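Home > Workshop > Paint and Finishes

November 2018
By Arlindo Amaral

How to paint a kitchen table in matte off-white

The table in my kitchen is 146 cm long and it was painted by my father-in-law in a dark brown that I never liked. For years I covered it with a cloth. This fall I finally took the cloth away and painted the top, and I write down the steps for those who want to do the same at home with simple tools.

I speak only of the top. The legs I left in brown, and they can be painted by the same method if you have the patience.

What you need

Sandpaper in two grades, 90 and 200. A sanding block of cork. A primer for furniture. Matte paint in off-white, water-based. A small foam roller with a tray, and one good brush for the borders. Wood filler, a flexible knife, masking tape, clean rags without lint. A mask for the dust.

The paint I bought at Gullmont, in the can of one liter, and half of it is still in my cabinet. Take the matte one for furniture and not the one for walls. It costs more, but wall paint gets marks from the first hot cup.

Cleaning

A kitchen table has grease on it even when it looks clean. Wash it with warm water and a little dish soap, rinse two times with a new rag, and let it dry overnight. Pay attention to the places where people put their arms. In my case the sponge came away yellow from there.

Filling and sanding

Remove the loose paint with the knife. Press the filler into the holes and scratches and leave it a little higher than the surface, as it goes down when it dries. Wait the time that is written on the package. I waited less in one corner and had to dig it out and begin again.

Sand first with the 90. You do not have to arrive at bare wood, it is enough that the old paint loses all its shine. Go in the direction of the grain, with the block flat, and do not press more at the borders. After this pass the 200 over everything, lightly. Vacuum, and wipe with a rag that is only a little damp.

Close your eyes and move your hand slowly over the top. The fingers find what the eyes do not.

Primer

Stir the primer well, do not shake it. Do the borders with the brush and then the flat part with the roller, in long lines from one end to the other. Over dark brown one coat looks terrible. Mine was like milk on coffee, and I had the temptation to put a thick second coat at once. Let it dry first, sand it very softly with the used piece of 200, clean off the dust, and then give the second coat thin.

The paint

Matte paint does not forgive late corrections. Once it begins to dry, do not touch it again with the roller, or you will have a mark with another texture. Work in strips the width of the roller and always join each strip to one that is still wet. If a hair falls in, take it out with tweezers immediately or leave it until the next sanding.

Wait for the time between coats that the can says. For my paint it was 90 minutes, but the kitchen was cold and I gave it the whole afternoon. I put three coats in total.

To check the surface, turn off the ceiling light and hold a lamp low at one side. Mark each defect with a small piece of tape. Then look again in the ordinary light, from where you normally sit, and decide which pieces of tape are worth the work. On a pale matte top, soft shadows and changes of tone from warm to cool are from the light and you should not try to paint over them.

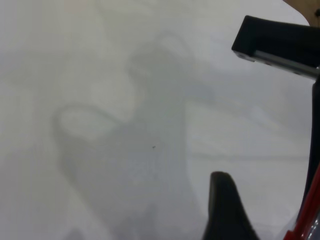
Cauã Tavares disagrees with me about the lamp. He wrote that he checks only in daylight, near a window, and that with a low lamp a person will find defects until the end of his life. He also asks why I did not varnish, and says that his own table, done without varnish, had a ring from a wine glass in the first week.

To the second point I answer that varnish can be used, but it must be a matte, water-based one, and you should try it on the underside before. Some varnishes make off-white more yellow. I tried one from Bevex on a scrap of wood and did not like the color, so I stayed with paint only and we use coasters. With small children in the house I would choose the varnish.

The first weeks

Dry paint is not yet hard paint. I ate at the table after two days, with a plate on a placemat, and I did not put heavy objects on it for three weeks. Do not leave plastic on the new paint in this time, it can stick. Clean with a soft damp cloth and no powder. For a pencil line, use a white eraser with a light hand.

Keep the rest of the paint in a small glass jar, full to the top and well closed, and write on the lid the name of the color and the shop.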